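Robot Club: still two-armed, still slow

Feb 22, 2019

The Wirnwood robot club has been at it every week since the fall, and the editor of this newsletter would like to know what it has to show for itself. Fair enough. We have a two-armed robot named Satti, a table, and a grant of $3,000 from Lodstead that had $369 left in it the last time Marlies Zaugg opened the spreadsheet. She has since closed the spreadsheet.

For anyone who skipped the open house, the plan is to enter the Andeo student challenge. Teams get a set of round parts and have to pick them up, sort them and stack them in the right order without a human touching anything. A ten-year-old can do it in less time than it takes to read the rules, and the rules run to 3 pages. Our best practice run so far took long enough for Quentin Poulain to leave, eat a sandwich and come back to find the left arm still thinking it over.

Most of February went to the grippers. The software group wanted them to close gently. The hardware group wanted them to close. A compromise was reached in which they closed gently on the wrong spot, and we all went home. The following week somebody measured the table again and found it had been entered in the program at last semester's height, so a good part of our careful tuning had been done for a piece of furniture we no longer own. The new numbers are in. Please do not move the table. Please do not lean on the table either, Quentin.

We have also started keeping a proper log of practice attempts, including the ones where a part ends up on the floor. The log stands at 2,487 lines and makes poor bedtime reading, but it did show that the right arm does better when it comes in from the side and only drops down at the end. The left arm has not been told yet. Its turn comes once the two groups agree on who gets to write the part where the arms take turns – at the moment both of them are very polite and neither goes first.

Practice these days is mostly the round parts, one arm working and the other standing by. 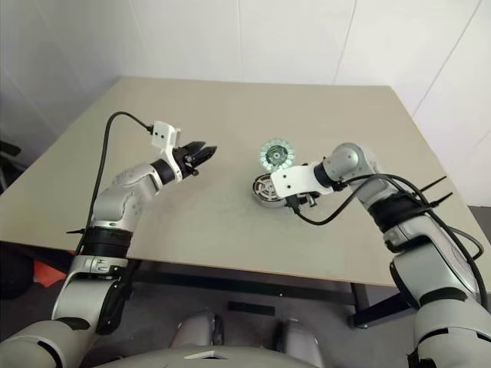 Marlies Zaugg thinks we should stop chasing speed altogether until the stacking works, and she would like it noted that she said the same thing before the holidays. A slow stack scores points, she says, and a fast pile on the floor scores none.

The club meets after last period in the shop annex. New members are welcome, especially anyone who can crimp a connector or sit through a calibration without sighing. Bring a laptop and eat first.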